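August 31, 2021
Notebook – sim bench, utensil pick task
Entry by Niilo Tuominen

Picking up from the note I left on the whiteboard. The overnight batch on Oklow finished and the summary line says 273 failures out of 1,182 episodes. The message that came with it says "mostly grasp noise, see if you can tune it out." I don't believe in grasp noise. It is a name for failures no one has opened yet, so I spent the morning opening them.

First thing I checked was whether the failures were spread evenly over the three objects. They are not. The stick is the bad one by a wide margin, the black knife thing is second, and the ladle hardly shows up. If this were random slip I would expect the ladle to be in there too, with that awkward bowl.

Second thing: when the arm stops. In the stick failures the controller reports "contact" on the way down and closes the fingers early, well above the counter. Then it lifts, reports success to the planner, and the scorer marks the episode failed because the stick never left the surface. So we have two parts of the system disagreeing, and the one driving the arm is the one that's wrong.

Reran one of the bad seeds by hand and paused it before the descent. 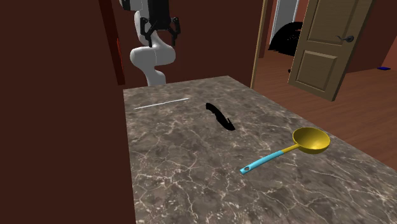
Paused before descent. Gripper open, nothing in it, stick on the counter below.

From this pose the controller log already has the contact flag set. Look at the gap between the fingers and the counter. There is nothing up there to touch. I stepped forward one tick at a time and the flag stayed on all the way down.

Chien's theory is that the veined stone texture is throwing off the depth estimate. It's a busy surface, fine, and I can see why people would reach for that. But the contact flag doesn't read depth. It comes from finger force, full stop. I swapped in a flat gray counter anyway so we can stop talking about it. Same seed, same early flag. I would like the texture theory to be dropped from the tracker, and I doubt it will be.

What I think is going on: the flag is latched and never cleared on reset. If the previous episode ended with the fingers pressed on something, the next one starts out believing it is touching. Ran 16 pairs, each one a forced contact followed by a clean start. The flag carried over in all of them. Then the same pairs with a manual clear in between, and no carryover. That's good evidence for the latch. It is not proof that the latch explains every failure in the batch, and I don't want to see it written up that way.

Still doesn't explain the object split. The ladle grasp might be getting away with it because that routine does its own force check before closing. I looked for the check in the code and found something like it, commented "temporary," with no name on it. Need to ask whoever did the Odside merge.

The part that bothers me more: the real arm at Plellard runs the same controller build. In sim a stale flag costs us a wasted episode. On hardware the slow-down near the counter is tied to that flag, and I can't tell from reading whether a flag that is already on skips the slow approach or only the stop. If it skips the approach, the arm comes down at travel speed. Someone told me the hardware driver clears it on power-up. Power-up is not reset. We reset all day without cycling power.

I've asked Plellard to hold hardware runs until this is settled. Got a reply saying they have had no trouble so far. They have done seven runs on that build.

To do:
– clear the flag in reset, and log its value at the start of every episode
– make the planner check finger gap before it accepts "success"
– rerun the full batch with the same seeds, no tuning changes mixed in
– read the hardware driver properly and find out what the slow approach depends on
– failures by object again after the fix; if the stick is still worst, there's a second bug

Patch is on my branch, not merged. Please don't touch grip force in the meantime – two people have already offered to "bump it a little," and then I won't know what fixed what.

Rerun started before I left the bench.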